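Boltness Gelenkgreifer, Simulationsmodell für Skena
Anbieter: Pornent
Lieferform: Download, Lizenz pro Arbeitsplatz
Preis: 500 Euro zzgl. 19 % MwSt.

Ich sag's gleich vorweg: Ich bin voreingenommen, denn ich habe an diesem Modell viel zu viele Abende gesessen. Angefangen hat alles mit einer Mail von Maricruz Aguirre, die wissen wollte, ob sie für ihre Küchenaufgaben lieber einen Greifer mit parallel fahrenden Backen oder einen mit Gelenkfingern nehmen soll. Beide kaufen, beide anflanschen, zweimal einrichten – das wollte sie sich ersparen. Also habe ich ihr den Boltness in Skena nachgebaut, mit allen Gliedern, Drehpunkten und Anschlägen, und daneben den Backengreifer von Michalík, den es bei uns als eigenes Modell gibt. Gleicher Arm, gleiche Küche, gleiche Aufgaben. Und weil danach noch drei andere dasselbe gefragt haben, steht das Ding jetzt im Shop!

Im Paket ist der komplette Greifer mit allen beweglichen Gliedern. Die Fingerkuppen sind eigene Körper, man kann sie also gegen andere tauschen, ohne die Mechanik dahinter anzufassen. Dazu kommen zwei Kameras: eine feste, die man frei in den Raum stellt, und eine am Handgelenk, die über die Finger nach vorn schaut. Die Handkamera ist mir die liebste, weil man dort am schnellsten merkt, ob ein Finger zu früh aufsetzt. Von außen sieht das oft völlig harmlos aus, und aus der Hand heraus merkt man dann: oh, links ist ja gar keine Luft mehr.
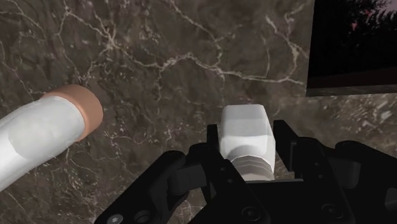 Handkamera: Block zwischen den Fingern, rechts noch ein Streifen Luft

Genau an solchen Stellungen habe ich die Kontaktwerte eingestellt. Kantige, leicht konische Teile sind für Gelenkfinger nämlich eine kleine Gemeinheit. Die Kuppen laufen auf einem Bogen zu, und wenn man zu tief oder zu hoch ansetzt, schiebt der eine Finger das Teil erst mal gegen den anderen. Das muss nicht schlimm sein (manchmal zentriert es sich dabei ganz wunderbar), aber in der Simulation kippt bei schlampig gesetzter Reibung gern alles um. Die mitgelieferten Werte sind eher vorsichtig gewählt. Wer gummierte Kuppen nachbilden will, dreht die Reibung in der Datei »kontakt« nach oben und schaut, ab wann das Teil beim Öffnen kleben bleibt.

Was ich verglichen habe

Für den Vergleich mit dem Michalík bin ich auf 2.117 Griffversuche gekommen. Die krumme Zahl kommt daher, dass Rostislav Slanina mir an einem Sonntag den Rechner abgeschaltet hat und ich die angefangene Reihe einfach so mitgenommen habe. Gezählt wurde ein Griff, wenn das Teil nach dem Anheben noch zwischen den Fingern war, bis der Arm die Ablageposition erreicht hatte. Alles andere war ein Fehlversuch, auch das, was »fast« geklappt hätte.

Bei Teilen mit zwei sauberen Flächen lag der Michalík vorn, das will ich gar nicht schönreden. Er fährt gerade zu, fertig. Der Boltness holt bei allem auf, was rund oder bauchig ist oder schräg liegt, und richtig gut wird er, wenn das Teil nicht exakt dort steht, wo die Planung es vermutet. Dafür braucht er seitlich mehr Platz. Die äußeren Glieder stehen beim Öffnen ein ganzes Stück über, und wer seine Sachen dicht an dicht aufbaut, bekommt Kollisionen, bevor eine Kuppe überhaupt in die Nähe kommt.
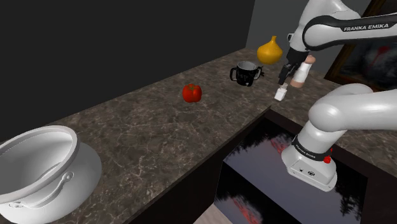
Murray Nguyen hat mich gefragt, warum ich die Anfahrt bei kleinen Teilen so langsam gemacht habe. Ganz einfach: Mir sind die kleinen Sachen ständig weggesprungen. Auf den letzten Zentimetern reicht ein winziger Versatz im Handgelenk, und eine Kuppe tippt oben auf den Deckel, statt daneben herunterzugehen. Die langsame Anfahrt lässt sich in der Steuerung abschalten, der Schalter heißt »sanft«. Ich würde ihn am Anfang eingeschaltet lassen und erst dann auf Tempo gehen, wenn die Griffhöhe sitzt.

Zur Steuerung selbst: Der mitgelieferte Regler läuft mit 60 Schritten in der Sekunde und nimmt entweder eine Öffnungsweite oder eine Kraftvorgabe entgegen. Beides gleichzeitig geht nicht, auch wenn Radoslava Ďurica mir das schon zweimal auf die Wunschliste geschrieben hat. (Kommt vielleicht, versprochen wird nichts!) Im Kraftmodus schließen die Finger, bis der eingestellte Wert anliegt, und melden das zurück. Im Weitenmodus fahren sie stur auf ihr Maß, was bei weichen Gegenständen schnell unschön wird. Für den Einstieg nehmt bitte den Kraftmodus.

Der Arm gehört übrigens nicht zum Paket. Ich arbeite mit dem Franka-Modell aus meiner eigenen Skena-Installation, der Flansch ist darauf vorbereitet, und für andere Arme liegt ein leerer Adapter bei, den man selbst vermessen und ausrichten muss. Das dauert eine Kaffeelänge, wenn man es schon mal gemacht hat, und sonst eben einen Nachmittag. Bitte danach unbedingt die Masse des Adapters eintragen, sonst hängt der Arm durch und man sucht den Fehler am Greifer.

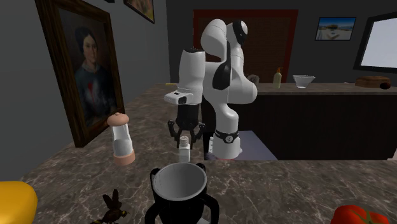

Die Griffhöhe ist die Einstellung, mit der ihr die meiste Zeit verbringen werdet. Gemessen wird sie von der Arbeitsfläche bis zur Unterkante der Kuppen, und ab Werk steht sie so, dass die Finger den Gegenstand unterhalb der Mitte fassen. Bei Flaschen ist das prima. Beim Salzstreuer sieht die Sache anders aus: Der hat einen kantigen Körper und darüber einen schmalen Hals, und wenn die offenen Finger von oben über ihm stehen, entscheidet ein kleines Stück Höhe darüber, ob sie am Körper zupacken oder am Hals abrutschen. Kommt dann noch ein großes Gefäß mit Henkeln direkt davor ins Spiel, wie das schwarze bei mir, muss man auch den Weg hinein und wieder heraus mitdenken. Ich drehe in so einem Fall das Handgelenk so, dass sich die Finger seitlich am Gefäß vorbei öffnen, und hebe erst senkrecht an, bevor der Arm irgendwohin schwenkt.

Was mich noch stört

Die äußeren Glieder haben im Kollisionsmodell vereinfachte Formen. Für fast alles reicht das, bei sehr engen Lücken ist die Simulation aber strenger als die Geometrie, die man sieht. Čestmír Murín hat mir feinere Hüllen gebaut, die liegen im Ordner »fein« und kosten ordentlich Rechenzeit. Auf meinem alten Rechner machen sie keinen Spaß.

Und dann die Handkamera: Sie sitzt fest, ihr Blickwinkel lässt sich ändern, ihre Position bisher nur über die Modelldatei. Ein Schieberegler dafür ist in Arbeit und soll im September dabei sein. Wer vorher kauft, bekommt das Update natürlich ohne Aufpreis.

Passt dazu

Michalík Backengreifer, Simulationsmodell (für den direkten Vergleich, gleiche Flanschmaße)
Boltness Kuppensatz, flach und gerillt
Skena Küchenszene, erweiterte Fassung mit zusätzlichem Geschirr

Fragen zur Lizenz oder zu einem Arm, der hier nicht vorkommt, bitte über das Kontaktformular. Schreibt am besten gleich dazu, was ihr greifen wollt und wie eng es auf eurer Arbeitsfläche zugeht, dann kann ich vernünftig antworten.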